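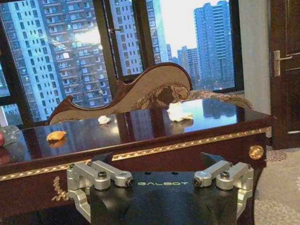
Handout 4 – Reading a Lease Before You Sign It

Household Finance and Law, evening section. Bring this sheet back on 8/16/24, marked up. We will use it with the Hudville sample lease, so have both on the desk.

## What a lease is

A lease is a contract that gives one side the use of a home for a set time and gives the other side rent. The landlord keeps ownership. The tenant gets possession, meaning the right to live there and to keep other people out, the landlord included, except as the lease and state law allow.

Most leases in this course are **fixed-term**. They start on one date and end on another. A **month-to-month** tenancy keeps going until one side gives notice. Many fixed-term leases turn into month-to-month ones at the end if the tenant stays and the landlord keeps taking rent. Check yours for this. Some renew for another full term instead, and the notice date is easy to miss.

## Parties and premises

The first paragraph should name every adult who will live in the unit. Anyone who signs is usually bound by "joint and several liability." If one roommate leaves, the landlord can ask the others for all of the rent and doesn't have to split it by room.

The premises clause says what is being rented. Look for:

- the unit number
- parking, and whether it is assigned
- storage space
- appliances and any furniture that stays

If something was promised on the tour and isn't written in the lease, treat it as not promised. The sample lease has a line near the end saying the written document is the whole agreement. Find that line and underline it.

## Rent and late fees

In the Hudville lease the rent is $1000, due on the first. Read the late clause carefully. It has a grace period and then a flat fee. Other leases charge a fee per day. States differ on how large a fee can be, and some set no number at all and only ask that it be reasonable.

**Proration.** A tenant who moves in partway through a month normally pays for part of the month. Divide the rent by the days in that month, then multiply by the days of possession. Take a lease at $533 a month that starts May 16. May has 31 days and the tenant has the unit for 16 of them:

533 ÷ 31 × 16 = $275.10

Some landlords divide by 30 every month. That is allowed in many places if the lease says so, and it changes the answer slightly. Work it both ways for practice.
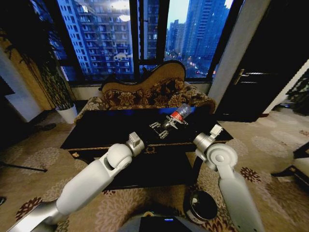
## The security deposit

A deposit is the tenant's money, held by the landlord against unpaid rent and damage. It isn't the last month's rent unless the lease says it is. A tenant who skips the final payment and says "keep the deposit" is in breach under most leases.

Landlords may deduct for damage but not for ordinary wear. The line is argued over all the time. Some common cases:

| Condition | Usual treatment |
|---|---|
| Faded paint | Wear |
| Large hole in drywall | Damage |
| Carpet thin along a walkway | Wear |
| Burn mark in carpet | Damage |
| Loose door handle | Wear |
| Broken window | Damage, if the tenant or a guest caused it |

Even with real damage, age matters. A landlord who replaces an old carpet can't normally charge the full price of a new one.

Do a walk-through at the start and at the end. Write down the condition of each room, date the sheet, and have both sides sign it. Keep your copy somewhere other than the apartment.

## Repairs and entry

Most states read a warranty of habitability into every home lease. Heat, running water, sound locks and a roof that keeps rain out are covered whether or not the lease mentions them. A dripping faucet probably isn't.

Send repair requests in writing, even after a phone call. Withholding rent is risky – some states allow it only after certain steps, and a tenant who gets the steps wrong can be evicted for nonpayment.

For entry, look for a notice period and the allowed reasons. Emergencies are nearly always an exception.
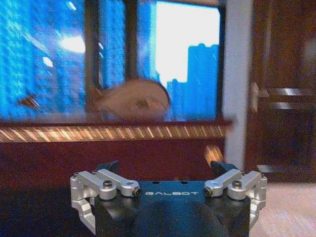 ## Leaving early

There are 2 main routes. In an **assignment**, a new tenant takes over the rest of the term. In a **sublease**, the first tenant stays responsible to the landlord and collects from the subtenant. Both usually need written consent.

Many states also require the landlord to make a reasonable effort to re-rent. This is called the duty to mitigate.

## Exercises

1. In the Hudville lease, find the renewal clause. Write down the last day to give notice.
2. Compare the entry clauses in the Hudville and Prukstead leases. Which gives the tenant more warning?
3. Prorate $1000 for a move-in on May 20, first by 31 days and then by 30.
4. The Luridero Apartments addendum bans all subleases. Mark any wording in the main lease that conflicts with it.

Reading for next time: Harms packet, the section on notices.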